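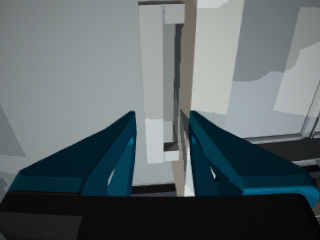 Vertical handle on a pale gray door panel.

Home Services Price List About Us Contact

Company > Who We Are
4 min read

About Zidmont Underbody

Zidmont Underbody cleans, repairs and protects the undersides of road vehicles. We work on chassis rails, floor pans, subframes, sills, box sections and suspension parts. Paint correction, interior cleaning and mechanical servicing are outside our scope, and we will refer those jobs to other shops on request.

The company was set up by Mabli Owen and Cledwyn Prothero. Mabli had worked in structural body repair and Cledwyn in industrial coatings. Their first jobs were older pickups and off-road vehicles with sound engines and failing frames. Those still make up the larger part of our bookings, but we now see more vehicles in their first two years, before any corrosion has started. Preventive work on a clean vehicle takes less labor and gives a more even film.

What we do

Every job begins with an inspection on the lift. Plastic liners, undertrays and heat shields are removed where the fasteners allow it. Seized fasteners are reported to the owner before we cut or drill them. We check the metal by eye, by tapping, and with a borescope inside closed sections. The result is recorded on a standard form with 106 check points, and a copy goes to the owner whether or not any further work is booked.

Washing is done with hot water and a mild alkaline cleaner. The vehicle then stands in the drying bay with forced air for at least 40 hours. Customers sometimes ask us to shorten this stage. We do not. Coating applied over damp seams traps the water, and the seams are where most of the damage on a ladder frame begins.

Loose scale and failed factory coating are removed by hand tools, needle scaler or dry abrasive blasting, depending on the thickness of the metal. Thin panels are not blasted. Bare steel receives an epoxy primer on the same day. Perforated areas are cut back to sound metal and closed with welded plate of matching gauge; we do not use filler, mesh or bonded patches on any load-bearing part.

Coatings

We apply two systems. Bakonero is our wax-based cavity product, sprayed through existing drain holes and access points with a flexible lance. It stays soft and will creep into folded seams in warm weather. Some odor is normal for several days after application, and a small amount of drip from the sills may be seen on a garage floor.

Jitar is the outer coating for exposed surfaces. It is a two-part material that cures to a firm, slightly textured finish in black or clear. Clear is the better choice on a vehicle that will be inspected often – the condition of the primer stays visible through it. Exhaust parts, brake parts, driveshafts, rubber bushings and sensors are masked in both cases.

The two products can be used together, and on a body-on-frame vehicle we recommend that they are. Neither one is a repair. Coating over active rust will hide it for a season or two and make the later welding more expensive.
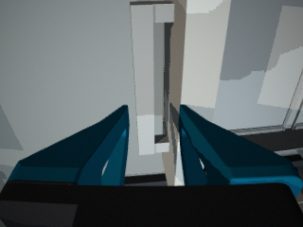

People

Mabli Owen runs the workshop and signs off each inspection form. Cledwyn Prothero is responsible for surface preparation, coating and the storage of materials. Rhiannon Lougher is our welder; she also makes the replacement sections we cannot buy in, including rear crossmembers and spring hangers for models that are long out of production. Sunee Jaidee handles bookings, estimates and parts orders, and is normally the person who answers the telephone. Mererid Watkins joined in September as a trainee and is working through the preparation stages.

Premises

We occupy Unit 2 at Lloyd Yard, behind the tire depot. The unit has two four-post lifts, one two-post lift, a wash bay with a separate interceptor, and an enclosed coating bay with extraction. Door clearance limits us to vehicles of standard van height. Long-wheelbase vans can be lifted but must be booked for the first bay, so the waiting time for them is usually longer. Trailers and motorhomes are accepted only after measurement.

Parking outside the unit is shared. Please leave the vehicle in the marked row with at least a quarter tank of fuel, and remove heavy items from the load area.

Pricing

A full frame restoration on a mid-size pickup, including blasting, primer and both coatings, is $3690. The same work without cavity treatment is $3399. Welding is charged separately by the hour, with the estimate agreed after the inspection. Prices on this page were last revised on 31 August 2025.

Warranty and rechecks

Coating carried out by us is covered against peeling and lifting, provided the vehicle is brought back once a year for a recheck. Stone damage found at that visit is touched in at no charge up to the area of one hand. Impact damage, jacking damage and coating disturbed by later mechanical work are not covered. If another shop needs to weld near a treated area, ask them to call us first; the cavity wax is flammable and has to be cleared from the section.

Inspection bookings are taken by telephone or through the contact form. Please have the model year and wheelbase ready.

Filed under: Company, Rust Protection, Chassis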